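The Isholm Table

The Isholm Table is a lay communion movement that grew up in the harbor town of Isholm and spread through the parishes of the Skirnau valley. It takes its name from the custom of holding the common meal and the Lord's Supper at one and the same table, without an altar rail or screen between clergy and people. Its followers call themselves Tablers, a word first used against them and then cheerfully adopted.

Origins

The movement traces its roots to 1407, the date given in the oldest surviving copy of the Bread Articles. The Articles are a wonderful document: short, blunt, and full of kitchen language. They ask that the cup be given to everyone present, that the sermon be preached in the speech of the market, and that no household be turned away for lack of an offering. There are 13 articles in the Isholm copy. The Skirnau copy joins the last two together and leaves out a line on fasting, and scholars still argue over which version came first.

Church authorities in the valley objected mainly to the fourth article, which allows a layperson to break the bread when no priest can reach the parish. In winter the upper villages were often cut off by snow, and supporters of the article saw it as plain good sense. Opponents saw a direct challenge to ordination. The dispute produced a remarkable body of letters, many of them written by people with little formal schooling and a real gift for argument.

Beliefs

Tablers hold that Christ is truly present in the meal as a whole, including the gathering of the people, and they have always been reluctant to define the moment of consecration more closely. This sets them apart from Catholic teaching on transubstantiation and also from the purely memorial view found among some Reformed churches. Later writers tried to place the movement in one camp or the other, with little success.

Baptism is given to infants and adults alike. Confession is made aloud by the whole assembly before the meal. The movement has no bishops, though each district chooses a reader who keeps the books and settles questions of order.

Practice

The service opens with a psalm, sung while the table is being laid. Laying the table is counted as part of worship, and the older service books give it a prayer of its own, the lovely "Blessing of Small Things," which names the cloth, the salt, the knife, and the cup in turn. The bread is an ordinary loaf, cut at the table and passed from hand to hand. After the cup has gone around, the meal simply continues, with soup or fish and a good deal of talk. 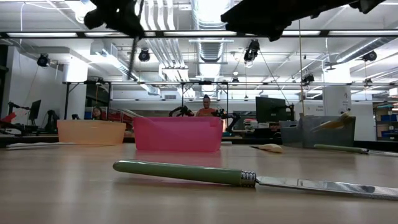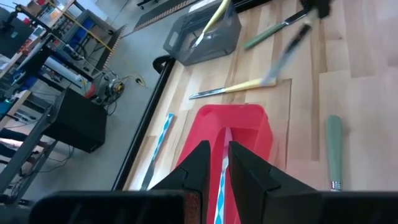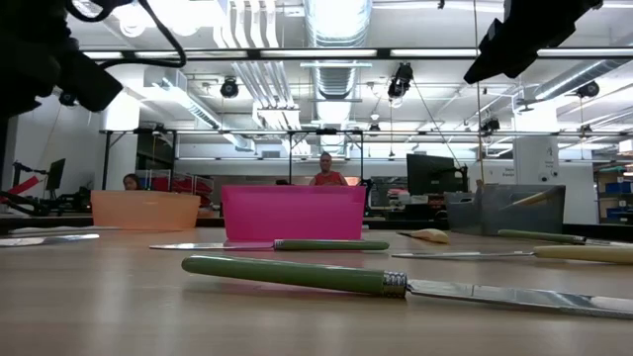 Table knives

The Hendriks Hymnal

For much of its history the movement sang from memory. The Hendriks Hymnal, named for the printing house that issued it, changed that. It gathered 300 hymns in its first edition, and the range is a delight: plainsong melodies, sea songs with new words, harvest rounds, and a group of slow evening hymns from the upper valley that are still sung without accompaniment. A later edition dropped 30 of the sea songs as too rowdy for worship. Several congregations went on singing them anyway, and most were put back when the book was next revised.

The Kurier controversy

The Kurier, the movement's newsletter, began as a single sheet listing meeting places and times. It became the scene of a lively quarrel over whether the table should be open to people of any church or none. The open party pointed to the third article, with its phrase "whoever comes in hungry." The closed party answered that the phrase concerned the soup and had no bearing on the bread. Both sides wrote with energy and wit, and the exchange is now one of the best sources for what ordinary Tablers thought about grace, membership, and authority. The question was left to each congregation, where it remains.

Present day

Congregations meet in Isholm and in most of the larger Skirnau parishes. The yearly gathering takes place in May, when the Articles are read aloud in full, with the disputed line on fasting included or left out according to the custom of the host.

See also

Bread Articles
Lay communion
Hendriks Hymnal
Communion under both kinds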